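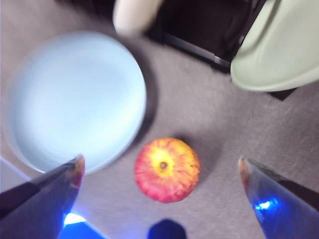
Ramiro Rivas wrote in after the May issue to say that the tasting menu at Perkivis was too long for a weekday evening, and that he would have swapped two of the coffees for something to eat. Several of you agreed with him, so the next one has been changed.

**Coffee and fashion evening at Perkivis, second round**

Morham is bringing its fall line back to the upstairs room, and Fedoruk is again doing the coffee. There will be four brews this time, all of them filter, with toast and a fruit plate between the second and third. The clothes go on the rail at the start of the evening – last time they came out at the end, when half the room had left for the train.

The May evening drew 262 people over two sittings, and the upstairs room was too warm for coats. Both sittings are now smaller. Anyone who wants to try on the heavier pieces should book the late one.

Bloggers on the Pravel list get their invitation by email and can bring one guest. Please reply with the guest's full name, as the door staff will not take a plus-one without it. Everyone else can book at the counter downstairs.

Photos from May are still on the Morham page. If you posted your own write-up, send the link and it will be added to the list there.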